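Das Akkordeon

Lesezeit: 2 Min. | Drucken | Per E-Mail senden

Remigiusz Kaczorowski kam im Februar nach Clarkach, um das Akkordeon seines Onkels abzuholen. Der Bus hielt vor der Sparkasse. Von dort ging er zu Fuß, die Bresettigasse hinauf, vorbei an der Bäckerei Erdem, die schon geschlossen hatte.

Der Onkel war im Herbst gestorben. Das Instrument stand seitdem bei Radymyr Lytvynenko, der es stimmen sollte und damit nicht fertig geworden war. In der Werkstatt roch es nach Leim und Filz. Auf dem Tisch lagen die Stimmplatten in Reihen, jede mit Bleistift beschriftet. 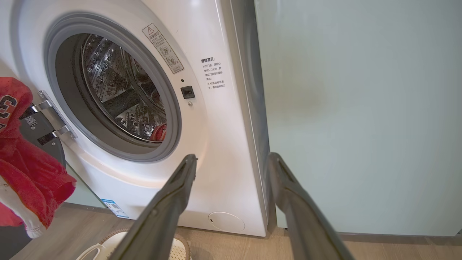 »Er hat es in 16 Jahren nicht einmal gebracht«, sagte Lytvynenko. »Dann kam er und wollte es in einer Woche zurück.«

Remigiusz fragte, was er schuldig sei. Lytvynenko schrieb eine Zahl auf einen Zettel und schob ihn über den Tisch. Es waren 2.000 Euro. Remigiusz las die Zahl zweimal und steckte den Zettel in die Manteltasche. Auf dem Konto des Onkels waren 1.944 Euro gewesen, das wusste er von der Bank.

Er setzte sich auf den Hocker am Ofen. Draußen fing es an zu schneien. Lytvynenko nahm eine Platte, hielt sie an die Lippen und blies. Der Ton war dünn und hielt lange. 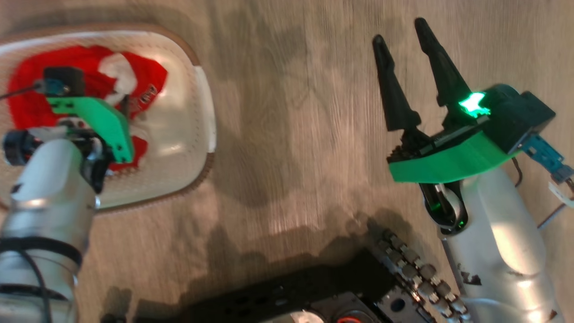

Das sei das A, sagte Lytvynenko, und es sei immer noch zu tief. Der Onkel habe es so gewollt. Er habe behauptet, in Clarkach singe die ganze Kirche zu tief, und wer richtig stimme, der spiele allein.

Remigiusz lachte nicht. Er erinnerte sich an die Kirche und an den Onkel auf der Empore, mit offenem Mantel, den Kopf schief. Als Kind hatte er daneben gesessen und die Noten umgeblättert, meistens zu früh.

»Lassen Sie es so«, sagte er.

»Das A?«

»Alles.«

Lytvynenko legte die Platte zurück in die Reihe. Er nahm den Zettel noch einmal entgegen, strich die Zahl durch und schrieb nichts Neues darunter.

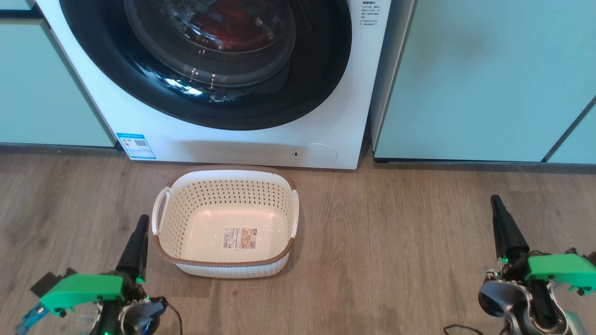 Zwei

Der letzte Bus fuhr um 20 Uhr. Remigiusz trug den Koffer mit beiden Händen und blieb an jeder Laterne stehen. Der Fahrer wollte wissen, ob das Ding eine eigene Karte brauche. Dann winkte er ihn durch.

Kommentare (3) | 16-mal geteilt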